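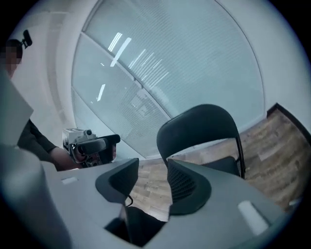
Ornside Continuing Ed – Hand Skills for Everyday Work
Week 3 notes: picking up, holding, passing over

Read before Monday. Bring the sheet with you, we write on it.

Last week recap
Reach and grip are two seperate things. Most of you closed too early. Hand still moving, fingers already shut – item gets knocked, then chased across the table. Finish the reach, then close.

Three kinds of hold
Pinch – two surfaces facing each other, item between. Small stuff: coins, clips, a tea bag by its tag.
Wrap – fingers go round. Jars, handles, a rolled towel.
Cradle – item rests in the hand, hardly any squeeze. Eggs, ripe fruit, a full bowl.

Start with pinch. Line up on the widest flat part of the item, not the corner. If it turns when you lift, you took it off center. Put it down and start over, don't fix it in the air.

How hard?
Less than you think. Paper cup test: lift, hold, set down, look for dents. A cup with water in it needs a bit more than an empty one, so do both. Write down which ones dented.

Passing over
Giver holds still. Receiver does the moving. Giver lets go only after feeling the tug. Say "got it" out loud, even if it feels silly. Leave the other person a free side to grab – handles toward them, knives not used in this unit at all.

Common trouble
– both people moving at once
– giver looking away at the last second
– stretching across when one step closer would do it
– sleeves dragging over the things on the table

Practice for this week
Work in pairs. 12 passes each, then swap roles. Any item from your kitchen drawer, nothing sharp, nothing hot. Then the same again sitting down. Note drops, and wich hold you were using when it happened.

Reading
Bachmann workbook, section on grip and release. Skip the sizing charts, we come back to those later. The Paltura handout is optional but short.

Room is 714 again, not 779 like it says on the old schedule. Door opens ten minutes before class. Cups are supplied, bring your own towel.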